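Group project report: do small shop workers save for retirement?
Business Finance, spring term

What we asked

Our question was whether people on low pay at small employers join the workplace retirement plan, and if they do, what they put in. We picked the auto-enroll rule because everyone in class was writing about stocks.

What we did

Short paper survey, 200 handed out in Durusgate and Pondonden, mostly small stores and cafes. 40 came back filled in. Low, we know. We left them at the counter with an envelope and should of stayed and waited. Also did 5 longer talks with workers who said they were ok with it. Names left out on purpose.

Plan details come from the Drekomitz Savings Plan leaflet, which most of the employers use. One uses Brannigan, different fees, so we kept it separate.
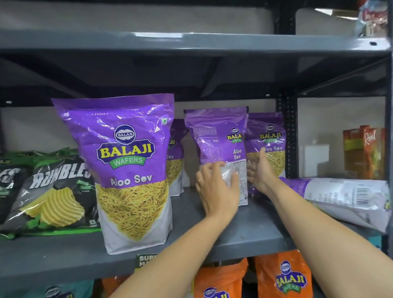
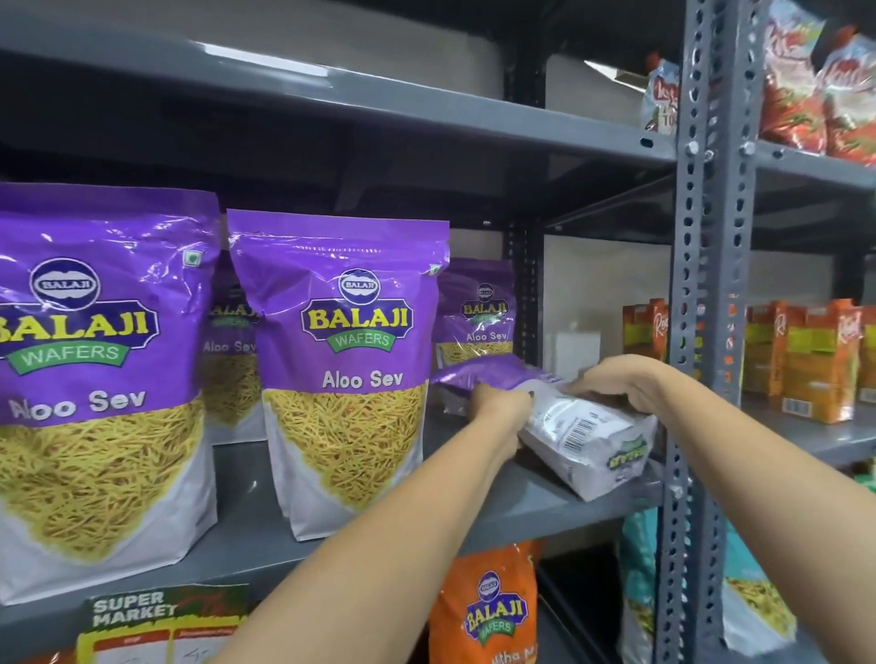
Purple Aloo Sev pouches on a gray metal store shelf, both photos.

What we found

Most people who were signed up automatically stayed in. Few had changed the default rate. Hardly anyone could say what the rate was. Part-time staff were the biggest gap, a lot of them earn under the cutoff so they never get enrolled and have to ask. Most didn't know they could ask.

Changing jobs came up in every talk. One person had three old pots and had lost the login for two. Another cashed out $3000 when she moved, paid the tax on it, and said she would do it again because rent was due.

Fees: almost no answers. Question 9 was badly worded (we asked about "charges", people thought we meant bank charges). We dropped it from the totals.

Investment choice: nearly all in the default fund. Two people had picked the cash option after a bad year and not looked at it since.

Problems

Sample too small to say much about age. Durusgate has more returns than Pondonden so teh results lean that way. No employers interviewed, ran out of time in April.

Next steps if we had another term

Redo question 9. Ask part-timers only. Talk to payroll people about who gets told what, and when.

Survey form and tally sheet in the appendix.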